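Careers > Open positions > Seasonal and part-time

About Us | Stores | Careers | Repairs | Contact

Toy Repair and Resale Clerk, Part-Time
Farico Secondhand, Ralton Street store

Posted Oct 21, 2022

Farico Secondhand buys, cleans and resells children's toys, books and small furniture. We are hiring one part-time clerk for the sorting room at our Ralton Street store. The position is 16 hours a week, split over 3 shifts, and runs year-round. You will report to Ga-eun Sun, store manager.

What the work involves

Most of the shift is spent going through trade-in boxes that customers leave at the front counter. Each item gets checked for cracks, missing pieces and old battery leaks, then cleaned, priced and tagged. Play food and small animal figures are sold in mixed bags, so a good part of the job is matching sizes and putting together bags that a parent would want to buy. Board games are checked against the parts list printed in the rules. If the list is missing, look it up before you price the game. 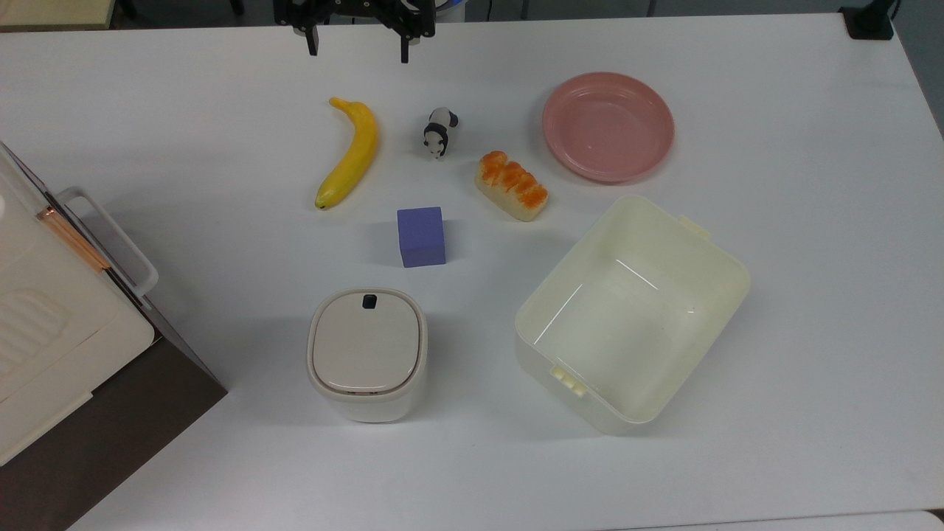

Bo-ram Yeom says the pricing is what took her longest to learn, and that new clerks should expect to ask about nearly every box for the first month. She keeps a notebook of past prices at the sorting desk and anyone is welcome to use it.

You will also cover the register during lunch breaks and carry stock to the sales floor. Boxes can be heavy. There is a hand truck but there are also two steps between the sorting room and the floor.

What we are looking for

You should be at least 18 and able to stand for most of a shift. Retail experience helps but is not required. We do need someone who writes clearly, because tags are done by hand. Basic sewing is a plus, as we get a lot of stuffed animals with open seams. Weekend availability is required for at least one shift.

Pay and benefits

Starting pay is listed on the application form and depends on experience. Clerks get a store discount after the first month and a $400 bonus after one full year. Parking behind the building is free for staff.
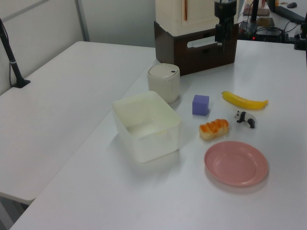

Do I need to know anything about toy safety rules before I apply?
We cover that in the first week, and there is a recall list at the sorting desk that is updated every month.

How to apply

Fill out the form at the front counter or ask for one by phone at extension 2733. Bring it back in person if you can. Dae-han Hyun handles interviews, which last half an hour and include pricing one sample box. Please list two references who are not family members. We plan to fill the position before the holiday trade-in season starts, and will close the listing once we have hired.

Other open positions
Delivery Driver, Söderlund Warehouse
Book Buyer, Part-Time
Furniture Refinisher
Weekend Cashier, Stolleris Plaza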